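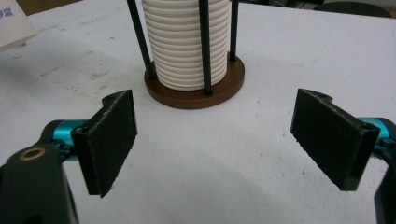 The Clolholm pad fault was a recurring failure in the Veneo, a two-fingered robot gripper with foam-faced fingers, sold for light handling work. It became widely known after an incident at the Clolholm test site in February 2021, when a Veneo let go of its load partway through a lift. No injuries were reported. The maker, Greenberg, described the event as isolated, a claim that later records do not support.

Background

The Veneo was marketed as safe for fragile and oddly shaped goods. Its foam pads were meant to spread the grip over a wider area and make up for small errors in aim. Greenberg's brochure gave a pad life of 190 hours, but did not say what loads had been used to reach that figure or how wear had been judged.

Incident

During a routine trial, the gripper closed on a test piece, raised it and dropped it after 8 seconds. The controller logged the lift as a success. It judged grip by how far the fingers had closed, and had no sensor to tell it whether anything was still between them. The arm then carried on to the next station with nothing in its grasp, inside an area where staff were allowed to walk while it was running.

Cause

Greenberg first blamed dust on the work surface. A review by Varix, the firm hired to inspect the site's equipment, found that the foam had packed down with use and no longer pushed back evenly. Worn pads lost grip after as little as 60 hours. Varix also found 5 earlier drops in the site's own logs, all of them marked as operator error. How those entries came to be labelled that way was never explained.

The dust theory has not been fully ruled out. Varix tested only pads from Clolholm, and its report is thin on how they were stored beforehand.

Response

A software update released on 14 Dec 2021 added a warning when the fingers closed further than expected. Greenberg called this a complete fix. Critics pointed out that the warning could be switched off from the main menu – and that it did nothing about the pads themselves. The stated pad life was dropped from later brochures and no new figure took its place.

See also

Gripper (robotics)
Fail-safe
Wear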